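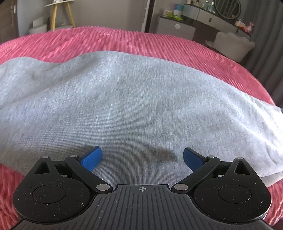 Grutance, July

Preparing Vegetable Stock for Storage

Rinse the leeks, carrots and celery under cold water and cut them into large pieces.

Place the vegetables in a stockpot with 3 bay leaves, a few peppercorns and 1000 ml of water. Bring to a boil over medium heat, then reduce the heat and simmer, partly covered, for 45 minutes. Salt should not be added at this stage.

Strain the stock through a fine sieve and discard the solids. Cool it quickly in a shallow pan set over ice.

Pour into clean containers, leaving space at the top for expansion. Label each container with the contents and the month. Refrigerate for up to 3 days or freeze promptly.

Recipe reviewed by Jolien Kuipers, Visser Test Kitchen.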